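乳名的去处

家庭内部称谓的来源、使用与记录

本刊编辑部
2021年11月27日

孩子出生以后,最早落到他身上的称呼,多半没有写进任何证件。家人在病房里、在电话里、在回家的车上随口叫出来的那一个,用上几天便固定了。正式的姓名往往还在商议之中,祖辈要查字典,父母要顾及读音,有的还要请人过目,乳名却已经使用了相当一段时间。

乳名又称小名、奶名,旧时文献中也作“小字”。与正式姓名相比,它在制度上几乎没有位置:不必登记,不必盖章,不受用字规范的约束,更改时也无须向任何部门提出申请。正因为如此,关于乳名的成文材料一向稀少。家谱通常只载名讳与字号,学籍、户籍和医疗档案所使用的都是正式姓名。一个人被家人叫了几十年的那个称呼,到他的亲属陆续离世之后,常常便无处可查。

本期专题讨论的即是这一类称呼。编辑部查阅了Ralta项目的访谈整理稿,并参考了Verelia地区两所幼儿园提供的入园登记表样式。Ralta项目是一项以家庭称谓为对象的口述记录工作,设在Verelia,先后在12个街道开展访谈,受访者以祖父母一辈为主,也包括一部分刚刚为人父母的年轻人。项目要求访谈人员不记录受访者的正式姓名,只记录乳名、使用者与被称呼者之间的关系,以及该称呼的来由。本文引用访谈内容时沿用这一做法。

名与小名之间

古人命名有时序。《礼记》记有婴儿出生三月而由父亲命名的仪节,成年行冠礼之后又取字。在名与字之外,家中另有一种只对幼儿使用的称呼,这一习惯的起源已难以确定年代。可以确定的是,至迟在汉魏以后的史籍中,“小字某某”一类的记载已经常见,其中不少用字十分浅近,有的取自动物,有的取自器物,有的只是在一个单字前面加一个“阿”字。

“阿”字的使用延续至今。在粤语、吴语、闽南语地区,以“阿”加名字末字作为称呼十分普遍,对象并不限于幼儿。北方方言则多用儿化、叠字,或者在单字之前加“小”字、“大”字。西南一带习惯以“幺”指排行最末的子女,湖南等地则说“满”。这些成分原本说明次序或表示亲昵,用得久了,自身也就成了名字的一部分。Ralta项目的一位受访者自幼被称作“幺妹”,年过七旬,家中仍然沿用;她的曾孙女学会说话之后,也跟着大人叫她幺妹,家人纠正了很久,最后听之任之。

从这一例可以看出,乳名与亲属称谓之间的界线并不清楚。“囡囡”“宝宝”“妮儿”“丫头”本来是通称,凡是年幼的孩子都可以这样叫,然而在某一户人家里,它只指一个人。等到家中有了第二个女儿,通称不敷使用,便分出“大囡”与“小囡”;若姐姐已经独占了“囡囡”,妹妹就需要另取一个。访谈中有一户人家,长女叫囡囡,次女叫毛毛,三女出生时祖母坚持要她也叫囡囡,理由是长女已经出嫁。这一提议没有得到长女的同意。

轻贱的名字

在乳名的各种类型中,最常被研究者提及的是所谓“贱名”。旧时幼儿多夭,民间认为名字卑微粗陋的孩子不易引起鬼神注意,较容易养活,于是以牲畜、农具、杂物为名者甚多。狗剩、铁蛋、石头、栓柱、粪堆,均属此类。其中又可以分出几层意思:取石、铁者,着眼于坚硬;取栓、锁、留者,意在把孩子系住;取狗、猫、猪者,则是托身于好养的动物。

锁字一类的乳名往往还配有实物。银锁、项圈、红绳,或者向各家讨来碎布缝成的百家衣,与名字一道用于同一个目的。有的地方让孩子寄名于寺观,有的地方认大树、巨石为干亲,孩子因此得名“树生”“石保”。寄名期满之后,一部分人家会举行简单的仪式,宣告孩子已经平安长成,乳名也随之停用。仪式上的细节各地差异很大,访谈稿中的说法彼此也常有出入,项目组未作统一。

需要说明的是,贱名的流行程度不宜夸大。一些受访者在谈及同辈人的乳名时,会先列举几个广为人知的粗陋名字,待到问及自家,所说的却多为“小平”“阿芳”“三儿”一类平常的叫法。粗陋的名字容易被记住,也容易被转述,在口述材料中出现的机会因此偏高。整理此类材料时,应当把受访者亲身使用过的乳名与听来的乳名分别登记。Ralta项目在开展的前一阶段没有作此区分,后来重新核对录音,补加了一栏。

另有一类乳名,在今天读来较为沉重。“招弟”“盼弟”“来弟”“够儿”“多多”,表达的是对下一胎性别的期望,或者对已有女孩的失望。其中有些后来直接用作正式姓名,有些仅在家中使用。受访的年长女性提及这类称呼时,态度不尽相同。有人表示从未喜欢过自己的乳名,母亲去世以后便再不许旁人使用;也有人说叫惯了,听到的时候只想起叫她的人,不去想字面的意思。访谈人员在提问时不应预设答案,这是项目手册中单独列出的一条。

与时令、地点、体重有关的命名

在贱名与期望之外,数量最多的一类乳名出自偶然的事实。孩子生在雪天,便叫小雪、雪儿;生在路上,叫路生;生在外婆家,叫外生;落地时分量重,就以斤两为名。以斤两为名的做法在江南部分地区曾经相当常见,“六斤”“七斤”“八斤”一望而知。访谈中有一户人家,兄弟二人分别以出生时的体重为乳名,弟弟重于哥哥,成年后哥哥却高出许多,亲戚每次聚会都要把这件事重讲一遍。

以节令为名者也很多。冬至、端午、腊八、元宵,均有人用。此类名字附带一种便利,家人不必另记孩子的生日。但农历与公历之间的换算常常引起混乱:一位受访者的乳名为“冬至”,户籍登记的出生日期却在January前后另有一说,家中两种意见并存,他本人倾向于以乳名为准。

地名进入乳名,多与父母的经历有关。参加过水利建设的父母以水库的名字称呼孩子,在外地工作的父母以当地的简称为名,迁居以后则可能以故乡为名。Kiss镇位于Verelia以北,原是一处河运码头,镇名系外来语音译之后又回写为拉丁字母,与英文词义没有关系。镇上年长的居民中,乳名含“水”“船”“桥”“渡”等字者颇多,较年轻的一辈则很少见到。河运停止以后,码头改作停车场,新出生的孩子自然不会再以船为名。

食物的流行

近年新生儿的乳名有一个明显的特点,即以食物为名。汤圆、年糕、豆包、米粒、糯米、饺子、布丁、可乐、芒果、橙子、土豆、花卷,在各类亲子活动的签到表上随处可见。研究者对此有不同的解释。一种看法认为,食物名继承了旧时贱名的基本思路,以平常易得之物为名,取其好养;另一种看法认为,两者在心态上并无关联,今天的父母选用食物名,主要考虑的是读音可爱、形象圆润,以及与孕期饮食有关的私人记忆。

两种看法都能在访谈中找到依据。祖辈听到“土豆”这样的乳名,往往表示赞成,认为名字土气一点有好处;父母给出的理由则可能是怀孕期间格外爱吃土豆,或者超声检查的图像看上去像一颗土豆。同一个名字,在一户人家里由两代人各自解释,彼此也不觉得有矛盾。

食物名之间还有细微的差别。传统面点与米制品多用于头胎,且得到祖辈认可的机会较高;外来食品与饮料名则多由父母自行决定。双胞胎与兄弟姐妹之间讲究成对,豆浆配油条,芝麻配绿豆,汤圆配元宵。成对的命名在第二个孩子出生时有时会遇到困难。有一户人家头胎叫“蛋黄”,第二胎本应叫“蛋白”,父母认为读起来不顺,最后定为“月饼”,对外解释说月饼里面有蛋黄。

乳名的读音规律也值得留意。叠字占有相当大的比重,这与幼儿的发音能力相适应。双唇音与鼻音较早为幼儿掌握,以这些音为声母的字,如“宝”“豆”“妞”“米”“毛”“妮”之中,除“豆”字属舌尖音外,其余均为双唇音或鼻音。父母未必了解其中的道理,但孩子如果叫不出自己的乳名,往往会自行改造,而家人也往往接受改造之后的结果。访谈中的“果果”变为“朵朵”、“圈圈”变为“淡淡”,都由孩子本人完成。

使用的场合

乳名由谁来叫,在什么场合叫,各家有各家的规矩,多数没有明说。一般而言,长辈对晚辈可以使用,平辈之间视亲疏而定,晚辈对长辈则须避忌。这种避忌在旧式家庭中相当严格,子女不得提及父母的乳名,即使在转述旧事的时候也要绕开。许多人因此直到祖父母去世、为其整理遗物时,才从旧信中得知父亲幼年的称呼。

外人使用乳名,通常需要得到默许。邻居、保姆、父母的朋友,可以随家人一同使用;学校教师一般改用正式姓名。入园与入学因而成为一道界线。Verelia地区两所幼儿园的登记表中都设有“小名”一栏,供教师在孩子初入园时使用。其中一所在表后附有说明,建议教师在孩子适应以后逐步改用正式姓名,以便其日后升入小学;另一所未作要求,由班级自行掌握。小班教师反映,部分孩子入园时尚不知道自己的正式姓名,点名时没有反应,需要经过一段时间的练习。

食物名流行以后,班级中的重名现象有所增加。正式姓名相同的情况,学校历来有处理的办法,以大小或姓氏加以区别;乳名相同时,孩子的反应较为强烈,有的拒绝承认另一个孩子也可以叫这个名字。教师的通常做法是在乳名之前冠以姓氏,例如“张汤圆”与“李汤圆”。这种叫法在家庭中原本不会出现,孩子带回家后,父母多觉得新鲜,有的家庭从此沿用。

进入小学之后,乳名逐渐退回到家中。到了十岁上下,一部分孩子会明确要求父母不得在同学面前使用乳名。这种要求在男孩与女孩中都有,起因多为同学的取笑。父母的处理方式不一,较稳妥的办法是与孩子约定场合,在外用正式姓名,在家仍照旧。受访的年轻人回顾这一阶段,不少人承认当时态度生硬,后来离家读书、工作,反而希望在电话中听到旧日的称呼。

离家以后

成年人的乳名处于半停用的状态。父母仍在使用,配偶有时从父母处学来,子女则偶尔听到。婚姻是乳名传播的一条途径。新成员加入家庭之后,起初随众使用正式姓名,久而久之开始使用乳名,其间没有明确的时刻。也有夫妻另取称呼,与原有的乳名并行。两家对乳名的习惯若有差异,初期难免需要适应:一方家中凡人皆有乳名,另一方家中向来直呼其名,后者在最初的聚会上往往分不清席间所谈的是哪一位。

在移居外地或国外的家庭中,乳名的作用有所扩大。孩子在学校使用当地语言的名字,在证件上使用汉语拼音,在家中使用乳名,三者各管一段。对一些不再读写汉字的后代而言,乳名是他们最熟悉的汉语词,虽然未必知道是哪两个字。曾有受访者请访谈人员帮助确认自己乳名的写法,她的父母以方言叫她,从未写下,方言中的读音可以对应若干个字。项目组列出几种可能的写法供其参考,没有代为决定。

方言对乳名的影响尚缺乏系统的研究。乳名主要在口头上使用,它的“正字”很多时候并不存在,书写只是事后的补记。同一个读音,由普通话使用者记录与由方言使用者记录,结果可能完全不同。入声、变调、儿化在记录中尤其容易丢失。因此,Ralta项目要求每一个乳名都附录音,由日常使用该称呼的家人读出,本人读出的不作为主要依据。这一规定出自早期访谈的经验:人们念自己的乳名时,语调与被人呼唤时并不一样。

记录的办法

电子工具普及之后,乳名留下文字痕迹的机会大为增加。手机通讯录、聊天群的名称、照片文件夹、蛋糕上的裱字,都可能保存乳名。Flunent是一款面向家庭的称谓记录软件,用户可以为每一位家庭成员登记多个称呼,注明使用者,并附上录音。该软件在建档时要求填写的项目共15项,其中仅2项为必填,即称呼本身与使用者。其余各项,包括起用时间、停用时间、来由、方言区等,均可空缺。

从访谈反馈看,空缺最多的一项是停用时间。人们通常说得出乳名从何时开始使用,却很难说出从何时起不再使用。有的在争吵之后改口,有的在孩子工作后改口,更多的是逐渐减少,中间夹杂着反复。部分用户在这一栏填写的是某位长辈的忌日。

使用此类工具也有需要注意之处。乳名常被用作账户密码或验证问题的答案,公开登记可能带来信息安全方面的风险。此外,乳名属于家庭内部的知识,其中可能含有当事人不愿公开的内容,将其收入公开的家谱或者纪念册之前,应征得本人同意;本人已故的,应与近亲属商议。Ralta项目的资料目前不提供个人检索,研究者申请查阅时,只能获得去除关系信息之后的词表与录音。

有意自行记录的家庭,可以从年龄最长的成员开始。提问不必拘泥于格式,先问其本人幼年的称呼,再问其父母、兄弟姐妹的称呼,往往能够带出更多线索。对方若一时想不起来,可改问当年住处的邻里如何相互招呼,或者取出旧照片一同辨认。记录时应写明说话人、地点与所用方言,字形不能确定的,以拼音或同音字暂代,并加注说明。
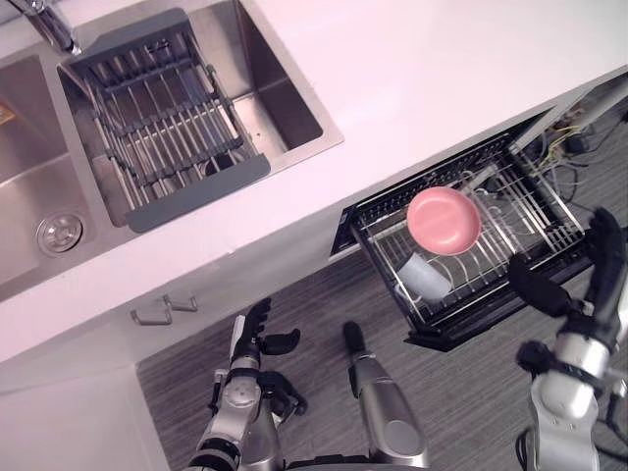
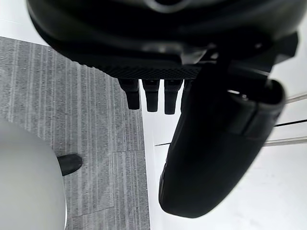
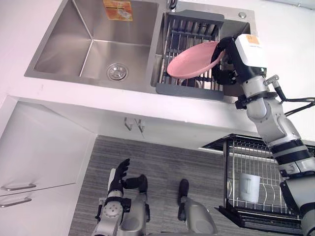 栏目:家庭与称谓

编者补记

本专题付排之前,编辑部收到若干读者来信,就上一期预告中提出的几个问题作了补充,现择要整理如下。

有读者来信询问,乳名是否可以转为正式姓名。从现有材料看,这种情况并不少见。旧时农村登记户口,工作人员按家人口述填写,乳名因而直接成为正式姓名的不在少数;近年也有父母先取乳名,使用之后觉得合意,便以同音字或近义字写入出生登记。反方向的情形同样存在,由正式姓名的末字重叠而得乳名,是各地最为通行的办法。凡涉及姓名登记与变更的具体手续,应以户籍所在地主管部门的规定为准,本刊不作解答。

有读者提出,宠物的名字与孩子的乳名日益接近,二者在用字上难以区别。这一观察与Ralta项目的部分访谈相合。汤圆、可乐、布丁、豆豆,在宠物诊所与幼儿园的登记簿上都能见到。有一户人家的猫先取名“年糕”,孩子出生后祖父未与家人商议,也叫孩子年糕,其后猫改称“老年糕”。此类例子尚属零散,能否说明两类命名之间存在相互影响,有待更多材料。

还有读者来信指出,本刊以“乳名”统称各类家庭称呼,不尽妥当,绰号、爱称与乳名应当分列。编辑部同意这一意见。绰号多由同辈或外人所取,时间较晚,可能含有贬义;爱称随情境变化,未必固定于一人;乳名则由抚养者所取,起用于幼年,具有较强的稳定性。但在实际使用中,三者可以相互转化,幼年的绰号被家人接受之后,与乳名并无二致。本文采用较宽的范围,是为了避免在材料不足时过早排除。

另据Ralta项目通知,新一轮访谈将于January开始,地点包括Kiss镇及其周边村落,重点记录与河运有关的乳名。访谈以家庭为单位进行,受访者可以选择只提供录音而不作说明,也可以在访谈结束后要求撤回全部或者部分内容。曾参加前一轮访谈的家庭如有新的补充,可直接与原访谈人员联系,无须重新登记。来信请注明乳名所用的方言,以及由谁在使用。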